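Cahier d'atelier, avril, fin de matinée

Repris les deux pinces à main à la table blanche, une dans chaque main, comme Kenta Kaneko nous l'avait montré. On s'y fait, même si les épaules tirent au bout de 30 minutes !

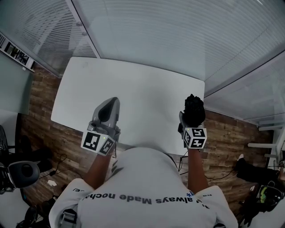
Ce que ça change pour nous

Hatsue craignait que le projet Vidiler nous vole le métier – pour l'instant, il nous demande surtout de ralentir et de penser à nos gestes.

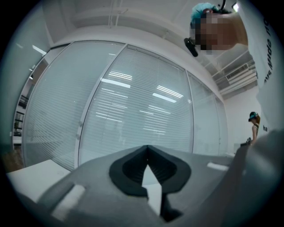 Elle aimerait des pauses plus longues, et moi aussi. On vise environ 80 prises d'ici ce soir, à revoir avec Kenta.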